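How a Robot Arm Is Set Up and Cared For
Young Visitors' Pages, Tomberg Learning Center

A robot arm can lift the same thing again and again without getting bored. Before it can do that, however, people must set it up, test it and look after it. These pages explain how the staff at Tomberg prepare one arm, which is called Skoryk.

Setting up begins on a computer. The staff build a copy of the arm and its workplace inside a program called a simulation. In a simulation, a mistake does not break anything. If the arm bumps into a counter, the staff can press a key and begin again.
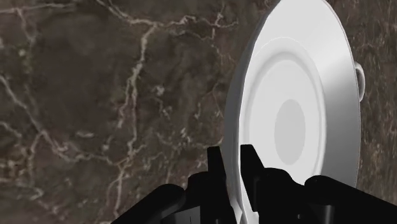

A gripper is the robot's hand. Skoryk's gripper is black and has two fingers, and it must be set up before any other part is tested. The staff tell the computer how long the fingers are and how far apart they may open. For practice they use simple objects, such as a plain white plate on a brown marble surface. The gap between the fingers matters a great deal. A gap that is too small will push the object away, and a gap that is too wide will let it slip.

The next step is called calibration. Calibration means checking that the arm is truly where the computer believes it to be. The arm is sent to a point and the staff compare the two positions. If they do not match, the numbers are corrected and the test is repeated. The staff do this 10 times for each point – even when the first result looks perfect.

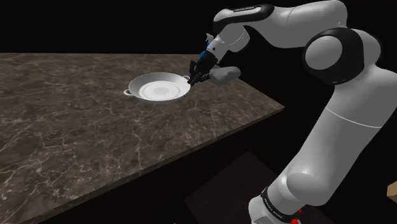

Khrystyna Boiko wrote to us that the slow tests were the part she liked best, and that she wished more visitors could follow one from beginning to end. She added that her class had guessed the arm would be ready in a few minutes, and had been surprised to learn that one careful check can fill a whole morning.

After calibration, the staff look at the joints. A joint is a place where the arm bends or turns, like your elbow or your wrist. Each joint has a limit, and the arm must stop before it reaches that limit. The staff write these limits into the program and then move the joints one at a time.

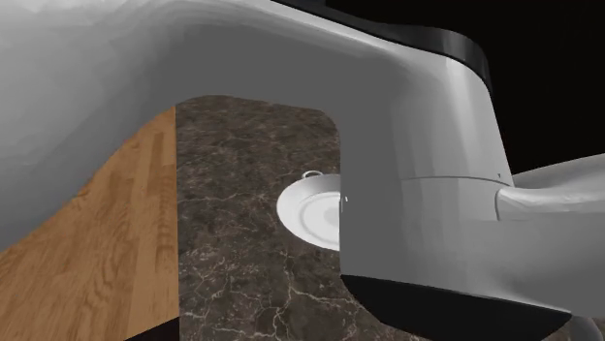

Once the limits are set, the joints are moved together. This is harder, as one part of the arm may come too close to another part or to the counter. The staff watch at low speed first. Only when 3 slow tests have gone well may the speed be raised.

A real arm also needs care after it has been set up. Dust is wiped from the outside. Screws are checked, and cables are examined for worn places. Every August, Skoryk is switched off for 2 days so that the joints can be inspected. No one may reach toward the arm until the power is off and the key has been taken out.

Words to remember

Gripper: the part of a robot that holds things.
Joint: a place where the arm bends or turns.
Calibration: checking and correcting the arm's position.
Simulation: a copy of something, made inside a computer.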